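A noite da votação

Entrei na câmara de Leria com o casaco molhado e um discurso de seis páginas que já sabia que não ia ler inteiro. A Sieglinde Diekmann guardou-me lugar na segunda fila – ela guarda sempre lugar a toda a gente, depois zanga-se se chegamos atrasados – e passou-me um rebuçado de mentol sem dizer boa noite.

O ponto 14 da ordem de trabalhos éramos nós. Mais exatamente, era saber se o arrendatário podia ser posto na rua por ter alguém a viver em casa que não constasse do contrato. Eu não constava do contrato. Vivia há três anos com a Ida Kleinschmidt num segundo andar da Rua de Kestton, pagava metade da renda, regava as plantas dela, e para o senhorio eu era "uma visita prolongada". Visita! Tinha lá as botas de inverno e a máquina de costura da minha avó.

Até chegarem a nós, discutiram os pontos todos. As esplanadas, o muro do cemitério, uma rotunda que ninguém queria e que foi aprovada na mesma. A Ida adormeceu encostada ao meu ombro durante a rotunda, e eu não tive coragem de a acordar, de maneira que fui ensaiando o discurso em voz baixa para o cabelo dela.
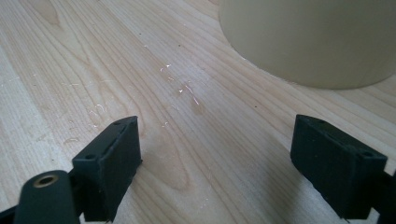
Madeira clara, com o veio à vista.

Quando me chamaram, pousei as folhas e perdi-me logo na primeira. Tinha um parágrafo lindíssimo sobre dignidade, com uma citação e tudo, e saltei-o. Contei antes a história da carta. Que a carta tinha chegado numa manhã de outubro, que a Ida a leu de pé na cozinha com o pão na mão, e que me perguntou, muito séria, se eu achava que éramos uma família ou se isso tinha de ir a despacho. Riram-se na sala. A vereadora de Indcombe, que nos últimos meses votara contra tudo o que mexesse, tirou os óculos e limpou-os à manga.

Depois falou o advogado dos proprietários, um homem simpático, o que me irritou imenso. Trazia 1,161 assinaturas numa pasta verde (nós tínhamos menos, bastante menos) e disse que ninguém queria despejar ninguém, era só uma questão de clareza. A Sieglinde trincou o rebuçado tão alto que ele parou a meio da frase.

Votaram de braço no ar. Eu olhava para os sapatos. Foi a Ida, já acordada e com a marca da minha gola na cara, que contou por mim, a apertar-me um dedo por cada braço.

Apertou seis. Eram precisos seis.

– E agora? – perguntei.

– Agora vamos para casa – disse ela. – E compras tu o leite.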